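Buy the Box Once

Car audio used to be something people added to over years. Now it is mostly sold as a package, and I think buyers are worse off for it.

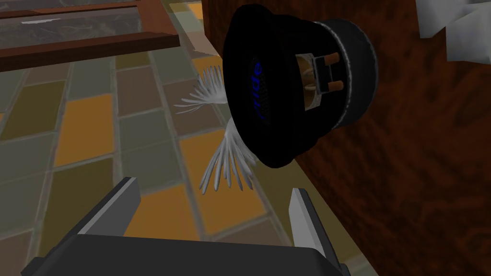

Should a first-time buyer spend more on the subwoofer or on the amplifier? Spend it on the amplifier, and buy it with more power than you need today. A modest sub with clean power behind it sounds better than an expensive one that is starved, and you can swap the sub later without touching the wiring.

The packages work against this. The Zatby bundle my local shop in Briggs keeps by the register costs $200 and includes a sub, an amp, a wiring kit and a sheet of stickers. The price is fair for what is in it. The trouble is that the amp is matched so tightly to the sub that nothing else will run well on it. When you want something better, you replace all of it, and the old set goes on a shelf in the garage.

I bought a set like that in January and had it out of the car by spring. The replacement amp was a used Flavex, bigger than the one it replaced and ugly. It took me 2 evenings to install, most of that spent getting a power cable through the firewall. I have since changed the speakers in the doors and left the amp alone.

Shops say people want one price and one box, and some do. A person who drives up to 20 minutes a day may never care about the difference. But plenty of buyers would pick separate parts if somebody at the counter explained the choice, and fewer counters have somebody who can.

I would like shops to put the parts back on the shelf one at a time, with a price on each – even if the bundle stays by the register.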